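Nulto strip handling set, README

Hi! I'm Mawar, I look after this dataset, and if you've downloaded it you should read this page before you train anything on it. There's a fault in part of the recordings. We found it late, we've marked what we can, and I'd much prefer you hear it from me than from your loss curves.

What's in the set

3501 episodes of a robot arm taking thin flexible strips, carrying them and slotting them into racks. Every episode has wrist video, joint positions, commanded gripper width and measured gripper width. That last one is where the trouble is, so hang on.

A lot of the episodes start with a handover, where a person holds one end of the strip and the gripper closes on it. The rest start with the strip already standing in a rack. The field start_type tells you which (values are "hand" and "rack", lowercase, sorry about the older files where it's "Hand").

What went wrong

Short version: the gripper reported that it was holding on when it wasn't holding on very well.

Tullio Serra noticed it first. He was replaying handovers one Wednesday and kept seeing strips slide down through the fingertips on the way to the rack, while the log said grip_ok = 1 the whole time. We blamed the fingertips, swapped them, and got the same thing. Then we blamed the strips! The real cause was the zero point of the gripper width. It was drifting a tiny bit with each hard close, and a strip is so thin that a tiny bit is all it takes. The controller thought it had something between the fingers and stopped squeezing early. 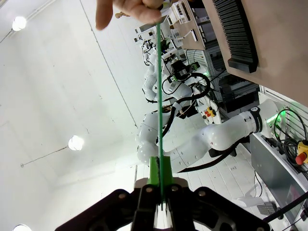 Handover of a translucent green strip, wrist view. The fingertips have one part of it and a person's hand is still at the top end.

The part that bothered me most is the handover release. People were taught to let go when the status light changed, and the light follows grip_ok. So people let go of strips that weren't properly held. A dropped strip is no big deal, but a few times somebody grabbed after it while the arm was already starting its move. Vittoria Costa hit the stop on one of those, the arm halted well clear of everyone, and we shut the station down for the rest of the day. The near miss is in the set (episode notes say "stop pressed") because I think people working on handovers should have it.

What we changed

The gripper now re-zeros every 40 closes, and the arm waits for a short tug check before it moves. The person keeps a hold of the strip through the tug and pulls their hand right back before the move starts. Assunta Martinelli wrote the tug check and it's in the Drarley scripts folder if you want to copy it. If the tug fails, the gripper stays put and the episode gets logged as a miss.

How to spot the bad episodes

Look at the field zero_drift. We filled it in after the fact by comparing the measured width at full close with what it should have been. Anything marked "high" shouldn't be used to learn grip force or grip success. The video and joint data in those episodes are fine — go ahead and use them for vision work.

75 episodes have zero_drift = "unknown", where the gripper never fully closed and we had nothing to compare against. I'd leave them out. Graziella Bianchini thinks I'm being too careful and trains with them anyway, so do what you like.

Please don't use grip_ok as a label in anything recorded before version 4. I left the column in so that old loading code doesn't break.

Other known problems

Wrist video looks sideways in places because of how the wrist turns. We don't correct it.
Thin strips seen edge-on almost vanish in some lighting, and the automatic masks lose them.
Timestamps in the June batch are one frame behind the joint data. The loader fixes this if you pass shift_june=True.

Questions and bug reports go in the tracker. Include the episode number and your loader version, please!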